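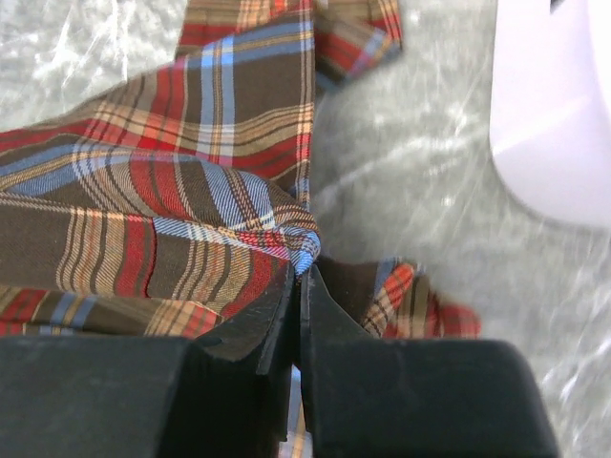

세마 드위베디는 발표 자료 초안을 읽고 한 줄만 적어 보냈습니다. 그리퍼 비교라더니 왜 절반이 천 얘기냐고요. 맞는 지적인데, 고치지는 않았습니다.

(여기서 잠깐 쉬고, 웃음이 없으면 바로 넘어갈 것)

비교 대상은 둘입니다. Zarkovel의 평행 그리퍼와 Falteo의 흡착식. 카탈로그만 보면 둘 다 못 집는 게 없습니다. 카탈로그에는 상자만 나오니까요.

시험 조건. 체크무늬 천을 구겨서 상판에 놓고, 손목 카메라만 보고 집습니다. 그리퍼마다 571회. 왜 571이냐는 질문이 꼭 나옵니다. 600회를 계획했고, 그 뒤에 점심시간이 있었습니다.

결과. 평행 그리퍼는 첫 시도 성공이 194회 더 많았습니다. 흡착식은 천을 빨아들이려다 공기만 열심히 마셨습니다. 판매처에 문의했더니 "통기성 소재는 권장하지 않습니다"라는 답이 왔습니다. 매뉴얼 뒤쪽에 있더군요. 우리는 앞쪽만 읽었습니다.

다음 슬라이드. 실패 유형 이야기. 두 손가락이 천을 제대로 물어도 한 겹인지 세 겹인지는 카메라가 말해 주지 않습니다. 손끝이 딱 맞닿아 보이는데 그 위로 주름이 뭉쳐 있으면 특히 헷갈립니다. 우메시 샤캬는 힘 센서를 달자고 했고, 저는 예산표를 보여 줬습니다. 대화는 짧았습니다.

무늬 문제도 언급할 것. 줄무늬가 접힌 자리에서 꺾이면 검출기가 그걸 모서리로 착각합니다. 단색 천으로 튜닝한 컨트롤러를 그대로 가져온 제 잘못입니다. 1월에 이미 디네시 드위베디가 경고했는데, 그 메일은 지금도 잘 보관되어 있습니다.

(시간이 남으면) 손끝 패드 교체 주기. 약 100회마다 닦고, 미끄러지기 시작하면 갈았습니다. 과학적 기준이냐고 물으면 물을 한 모금 마실 것.

마지막 슬라이드는 배선도. 흡착식 호스 지름이 옛날 값으로 적혀 있으니 말로 정정하고 질문 받기.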